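Facilities > Building Safety > Monthly Checklists > Brasgate Annex

Brasgate Annex walkthrough, 12/1/22
2 min read

Exits and corridors
[x] Both exit doors open fully
[x] Exit signs lit
[ ] Corridor clear. Comment: four folding chairs by the rear door. Move to storage.

Fire equipment
[x] Extinguishers tagged and on their hooks
[ ] Cabinet 12 glass. Comment: cracked at the lower corner, same as in July. Order placed with Devau.

Floors and work surfaces
[x] Mats flat at entrances
[x] Floor tape and table tape stuck down, no lifted ends. Comment: replace any strip that catches a sleeve.

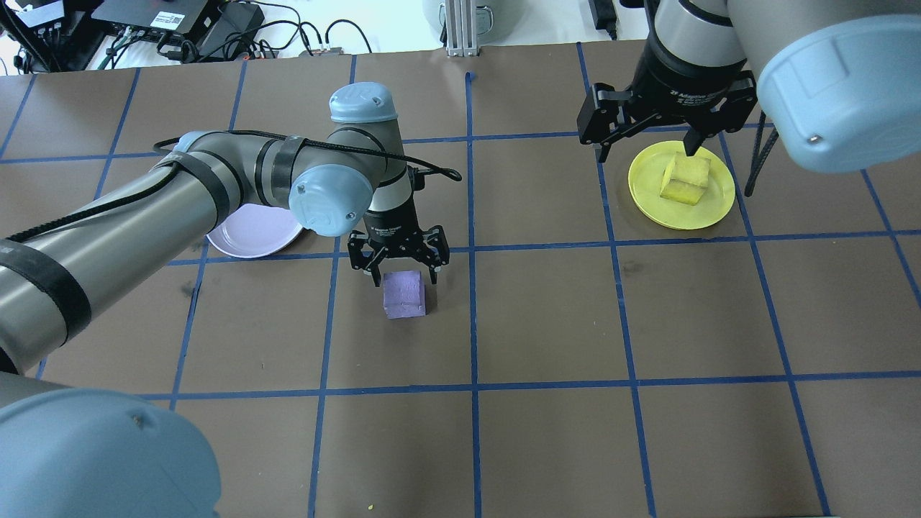 Skeron asked whether the rear door should stay on this list now that deliveries use the side entrance. It stays. It is still a marked exit.

Heating and water
[x] Boiler room locked
[x] Thermostat set to 66
[ ] Sink trap, kitchen. Comment: slow drip, bucket underneath. Plumber to be called.

Open items carry over to the next sheet.

Contact Facilities | Copyright Brasgate Annex | Back to top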